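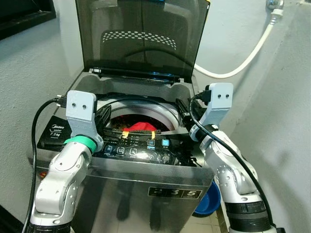 Progress report, laundry cell, Osley site
Prepared by Anel Moodley for Shireen Gumede
Period: to end of June

Status

The cell is back in service after the wrist repair and has held its alignment since the restart. One work item remains open (cable wear, see below). No change to the budget is requested.

Work completed

The left wrist joint was removed and its seal and bearing replaced. Play at the gripper had grown to the point where the arm missed the edge of the drum opening on slow approaches. Akua Abubakari did the swap over two shifts and reran the joint calibration the same evening. The right arm was checked against the same procedure and left as it was.

Both arms were then taught again from the front corners of the washer. The machine is a 7.5 kg Midea top-loader, and the lid stays up for the whole of the teaching routine. Approach points are now stored relative to the top deck, with the arm bases as a fallback. If the washer is pulled out for cleaning, only the deck points have to be taught again – under an hour for one person.

The polished steel front gave false depth readings on the earlier setup. Nélida Insaurralde has masked that area in the vision settings, and the stops it caused have not come back.

Running figures

Planned cycles for the period: 2,000
Cycles started: 2,136
Cycles completed without a stop: 2,052
Completed in the previous period: 1,847

Of the 84 stopped cycles, most fall in the week before the wrist repair. The rest are grip losses on dark clothing. Žofie Hubáček is sorting the logs by fabric and will report separately.

Open item

The gripper cables on both arms hang in a free loop from the connector and run down to the floor. At full reach the left one is pulled tight, and the jacket on the unit removed in June was worn through at the strain relief. Kilov has quoted for a longer cable with a molded boot. Until it arrives, reach on the left arm is limited in software and the connectors are inspected every Thursday before the first run.

Next period

Fit the Kilov cables and remove the reach limit.
Repeat the wrist play measurement on both arms at the midpoint.
Move the spare gripper from Jemal to Osley. The Jemal cell has two and uses one.
Update the teaching procedure and send it to Nindik for review.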